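Brustonon Automation Cell: Progress Report to the Lysenko Fund
Reporting period: second quarter of the grant, ending March
Prepared by Orysia Yurchenko, equipment planning lead
Copied to: Darius Sepp, Renato Vergara

Where we are

This has been a very good quarter and I'm happy to be writing it up. When we last reported, the two-arm cell was a set of quotes and a floor plan with pencil marks on it. Now we have arms on a mount, a working budget we believe in, and a much better idea of what the remaining money should go toward. We are asking for one change to the spending plan (see "Request" below), and it does not increase the total.

What we bought and what we put off

The original plan had us ordering everything in one go: arms, mounting structure, controllers, grippers, guarding and a spare of nearly every part. Ayman Amrani argued early on for splitting the order in two, and he was right. The first order covered the arms, the mounting structure, the clamps and brackets, and the cabling. The second order, which is still open, covers guarding, spares and a proper floor base.

Splitting cost us the bundle discount on the cables. We made that back, and then some, by learning which cable lengths we really need before buying the whole set. The longest ones on the original list were far too long for how the arms ended up sitting, and we would have had coils of them sitting on a shelf.

Of the 181 line items in the approved equipment list, 134 have been ordered. I had hoped to be further along at this point, but most of what's left is small hardware that Renato can source locally in a week or two.

Work on the cell

Orest Holovko has been running the build. The mounting frame has more attachment points than we asked for in the spec, and that has turned into a real advantage for planning. We can compare arm positions on one structure and write the base order around the position we like best, without paying for a second mount. Orest keeps a notebook of every bracket position with a sketch next to it, and I've been costing straight from those pages.
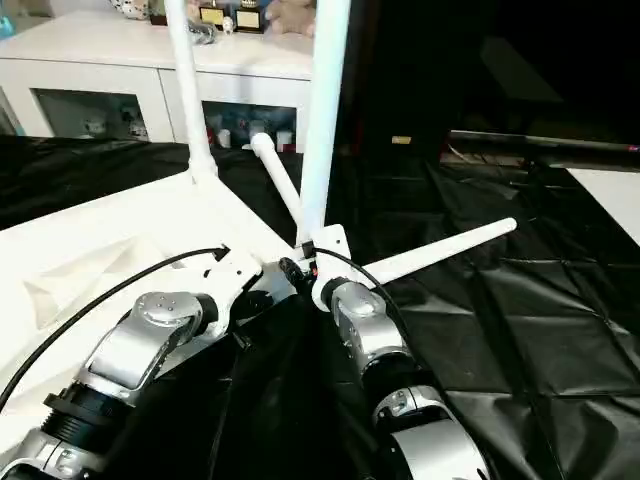

Both arms at the white mounting frame, with black sheeting underneath.

Cable routing is the item I underestimated most. Our first budget had it as a single line with a round number beside it. It is now broken out into power, signal, clips and sleeves, strain relief, and labor. The labor piece is bigger than the materials piece, so please expect to see that in the next statement. Renato has found a clip style that comes off without tools and wants to make it standard for the whole cell. I agree with him!

Supplier notes

Fluva has been excellent to deal with. They answered our questions about clamp sizes the same afternoon, more than once, and they let us swap a bracket for a different pattern with no restocking charge. I would like to keep them for the second order.

Bovgate was slower. The guarding quote came back twice with the wrong panel height, and the third version arrived too late to be included here. Their price is still the best of the ones we've seen, so Darius is keeping the conversation going. If the corrected quote isn't settled by our next budget meeting we'll go to the second bidder and take the higher price.

Request

We would like to move $1,211 from the spares line to cabling and installation labor. The spares line was written when we thought we'd need two of every joint cover and seal. Ayman has gone through the maintenance schedule and cut it down to the parts that wear. The reduced list is attached as Appendix B, and he's glad to walk anyone through it.

We have committed 70 percent of the equipment budget to date. With this transfer the rest covers the second order in full at current quotes, with a small cushion that I'd like to leave alone until the guarding price is fixed.

Next quarter

Choose the final arm position and freeze the base drawing.
Place the second order with Fluva.
Settle guarding, one way or the other.
Orest and Ayman to write the acceptance checklist before the base arrives. Last time we wrote one after delivery and it was a scramble.

One open point for Darius: we still need to know if the power upgrade for the cell comes out of this grant or out of the building budget. I have left it out of all the totals here. If it lands with us, the cushion is gone and I'll need to come back to you with a revised plan.

Thank you for the patience over the split order. It meant more paperwork on your side, and it's given us a far better shopping list.

Orysia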